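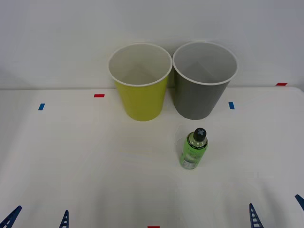 I have been saving up this post about seed swaps for weeks, and now that the tomatoes are in the ground I finally have an evening to write it. If you've never been to one, the idea is very simple. You bring seeds you saved or didn't use, you put them on a table, and you go home with other people's. No money, no tickets, and a lot of talking about beans. I've been going to the one in Stanillow for six years and it is still the best morning of my spring. At home I sort everything the same way every year, into two open cups standing side by side, a yellow-green one and a gray one. Bright cup means I'm keeping it, gray cup means it goes to the swap. By the time I leave the house the gray one is usually overflowing and I've changed my mind about half of it!

The Stanillow swap happens in the hall behind the library, and doors open at nine in the morning. I get there at twenty past eight. There is already a line by then, and the line is half the fun, so please don't skip it. This year I stood behind a man with a shoebox full of dried sunflower heads (whole heads, not seeds, he just hadn't gotten to them) and in front of two sisters arguing about whether their grandmother's squash was a pumpkin. They asked me to settle it. I said pumpkin. I regret getting involved.

Inside, the tables are set up by family, so beans and peas on one side, then all the squash and cucumber people, then tomatoes and peppers, which is where the crowd goes first. My advice is to let them. Go to the herbs and flowers while everybody is three deep at the tomatoes. That's how I got my hands on a fat envelope of breadseed poppies my second year, and I have not been without them since. They come up in the path, in the gravel, in the crack next to the back step, and I love every one of them.

Let me tell you about the Plukoser bean, because I have been telling everyone else. It's a pole bean that Nyokabi Chege has been growing on her fence for as long as I've known her, and she got it from a neighbor who called it that, and neither of us has ever found the name in a catalog. The pods are flat and a bit speckled, and the dried beans are the color of strong tea with a cream patch around the eye. You can eat them young like any green bean, or leave them on the vine until they rattle. I leave them. They make the best soup I know, thick without any help, and they hold their shape even if you forget the pot for an hour while you're out looking at the garden.

Nyokabi brought 35 packets of them this year and they were gone before ten. She folds her own packets out of old calendar pages, so you might get a covered bridge or half of a golden retriever. I took one packet even though I have a whole jar of them at home. I wanted the golden retriever.

Now for the squash. I came home with something called Bhatt, from a woman who had written "Bhatt, keeps till May" on the envelope and nothing else. No picture, no color, no size, no idea if it's a bush or if it's going to climb the shed. I asked her and she said "oh, it wanders." So I've given it the whole corner by the compost and I'm going to find out. I find this more exciting than is probably reasonable for a grown woman. If it really does keep until May I will be eating squash until everyone in this house begs me to stop.

A few things I've learned, for anyone thinking of going to their first one.

Write the year on everything. I can't say this strongly enough. Onion and parsnip seed is pretty much a one-year deal, maybe two if you've been careful, and it's no kindness to hand somebody a packet that won't come up. Beans and tomatoes are much more forgiving. I've had good luck with four-year-old tomato seed that lived in a kitchen drawer.

Say so if you think something crossed. Squash is the big one. If you grew zucchini and acorn squash side by side and let the bees do as they pleased, the seeds you saved are a surprise, and some people want a surprise (me) and some people have one small raised bed and really don't.

Bring empty envelopes and a pen. There are always some on the tables, and they always run out, and then you end up with lettuce seed loose in a coat pocket. I found some in mine in July once. I planted it anyway and got a very decent row of lettuce in the fall.

Go even if you have nothing to bring. I worried about this my first year. I stood near the door holding my purse in front of me and Kusum Kashyap came over, asked how much sun I had, and filled my hands with packets. She didn't want a thing for them. One was a marigold I still grow, and I've given away more of it than I could ever have owed her. She told me this year that she lost hers to a wet winter, so I got to put some back in her hands, and we both got a little silly about it.

The big change this spring was that the folks from Skirken came over, the village on the other side of the river. They used to have their own swap, but the hall there closed and so they joined ours. We had 230 people through the door! I was a little worried it would feel crowded, and it did, and it was wonderful. They brought things I'd never seen on our tables, mostly greens. They have a kale over there with almost purple stems that stands through snow, and a mustard so hot that a man was handing out leaves from a bag and watching people's faces. I ate one. My eyes ran for a good five minutes and then I went back and asked for seed.

My haul, since I know some of you only come here for the list: the Bhatt squash, the hot mustard, the Skirken kale, a white cucumber, two kinds of sweet pea, a paste tomato with no name at all, the golden retriever beans, and a mystery packet marked "blue, tall, nice." I've started the kale late on purpose because I want it for winter. The mustard came up in three days and already has flea beetle holes in it, so at least somebody besides me can stand the heat.

The mystery packet went in by the gate. So far it's tiny, with two rounded leaves each, and it could be anything. If you have a guess about something blue, tall and nice, leave me a comment, and if you grow the Plukoser or have a relative who did, please please write to me. Nyokabi wants to know too.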